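O orçamento era para um braço. O resto veio depois

Quando a Skarano decidiu automatizar a montagem de computadores recondicionados, a conta cabia num guardanapo. Um braço, uma garra, uma bancada. O diretor financeiro assinou com a serenidade de quem compra uma impressora.

Impressoras, como se sabe, também pedem tinta.

A proposta da Dudek chegou em agosto, com 10 páginas dedicadas ao robô e uma linha, em corpo menor, com a palavra "periféricos". Foi nessa linha que o projeto passou a morar. Dedos de reposição para a garra, suportes para as peças, iluminação, proteção da célula, horas de integração. O integrador, a Sultover, apresentou uma planilha com 77 itens, e a empresa descobriu que tinha opinião sobre parafusos.

O caso mais instrutivo é o da bandeja. Qualquer pessoa pega um disco rígido de dentro de uma caixa de papelão sem consultar ninguém. Um robô prefere que o disco o espere de pé, no lugar combinado, e essa pontualidade custa dinheiro. Cada família de gabinete exige revisão do conjunto, e cada revisão aparece na fatura com nome próprio.

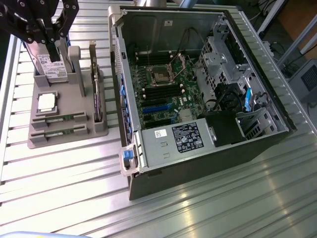
A garra segura um disco rígido na bandeja de peças, ao lado do gabinete aberto.

Convém reparar no soquete do processador antes de fechar a compra. Aqueles pinos não perdoam, e o fornecedor que promete "qualquer montagem" costuma mudar de assunto quando se pergunta quem paga a placa-mãe torta. A Skarano perguntou. A resposta levou duas semanas e veio com um anexo.

A concorrente Rakier oferecia um sistema mais barato, sem treinamento e com assistência técnica "sob consulta", expressão que no setor tem o peso de uma previsão do tempo. A diferença de preço sumiu assim que alguém somou as visitas.

Outra surpresa foi o volume. A planilha original supunha 1000 máquinas por mês, número redondo e muito bonito em apresentações. O galpão recebia lotes irregulares, de modelos misturados, e o prazo de retorno do investimento foi esticando a cada reunião. Na versão aprovada, a célula começa só com discos e memórias, e os cabos continuam com gente de carne e osso.

Quem estiver montando o próprio orçamento pode pedir ao fornecedor um teste com peças suas, inclusive as feias, e o preço dos suportes em separado. Reserve também uma verba para paradas. A da Skarano ocupa a linha 117 da planilha, logo abaixo do café.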